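Filling Snack Goody Bags Without the Mess

I put together a lot of goody bags. Birthdays, the last day before winter break, the neighborhood thing in December — if there's a bag with snacks in it, there's a good chance I packed it. My kitchen counter is tiny, so I do mine on whatever flat surface is free, and I've picked up a few habits along the way.

Stand the bag up first

Open the bag all the way before you put anything in it. Push your fist down into the corners so the bottom goes flat, then crease the sides back with your fingers. A paper bag that's been properly opened will stay up by itself, and you can drop things in without chasing it across the table. I like the white dotted ones with the little bunting on them (they go with any party, so I buy extra and stick the leftovers in a drawer).

Spread the snacks out on one side, close to the bag. I used to work straight out of the grocery sack and always ended up with three of the same thing in one bag and none in the next!

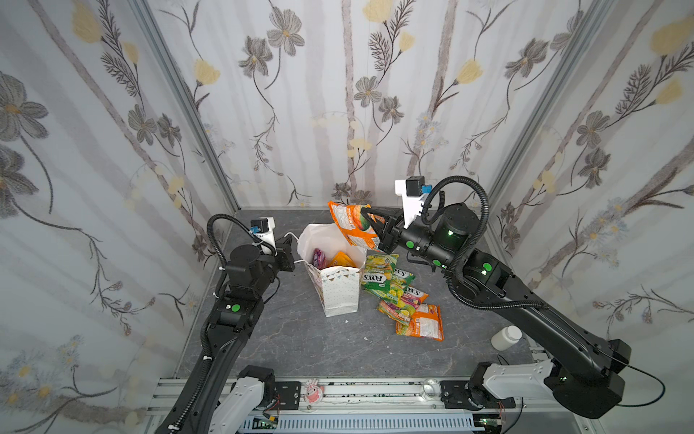
Purple and yellow-orange in first, the rest waiting on the right.

Pick packets up by the top edge, too. If you grab them around the middle you squash the chips, and you also can't see where you're putting them.

Stand things up, don't stack them

Packets laid flat look like nothing from above, and whatever is on the bottom gets crushed. Stand them on end and let them lean on each other. The big puffy one goes in the middle, and skinny wrappers slide down the side where there's a gap. This works just as well in a plain white bag, and it's how I fill the ones that only have to survive a car ride.

Mind the handles while you're at it. Thin cord handles love to flop inward, and then you pack a snack right on top of one and have to dig it back out. I flip mine over the outside of the rim before I start. With loop handles I hold one back with my left hand and load with my right.

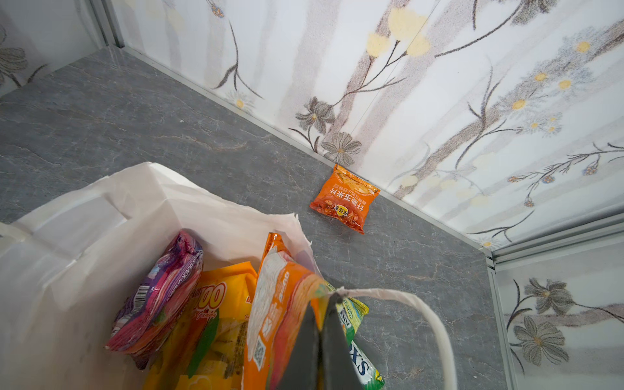

Keep the bag steady at the end

The last couple of packets are the ones that tip everything over. Hold on to the bag at the side, near the handle, and lower them in slowly. If it still wobbles, take out the heaviest thing and put it back dead center.

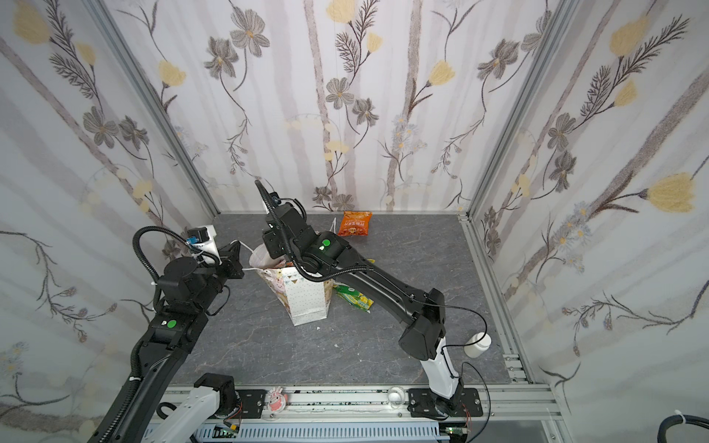
Hang on to the side of a paper gift bag and it behaves a lot better.

A few odds and ends

I leave two inches free at the top so I can fold the rim over and tape it, if it's going to little kids who will absolutely peek.

Anything with chocolate goes in the morning of. I packed early once for a party over in Hudport and left the bags in the car on an 80 degree day. Never again.

For a big batch (my record is 70 bags, for a school fair), fill them all with one kind of snack, then go back to the start and do the next kind. It sounds slower but I get far fewer mix-ups, and I can watch TV while I do it.

Leftover packets go in a bowl by the front door. They're usually gone by Wednesday.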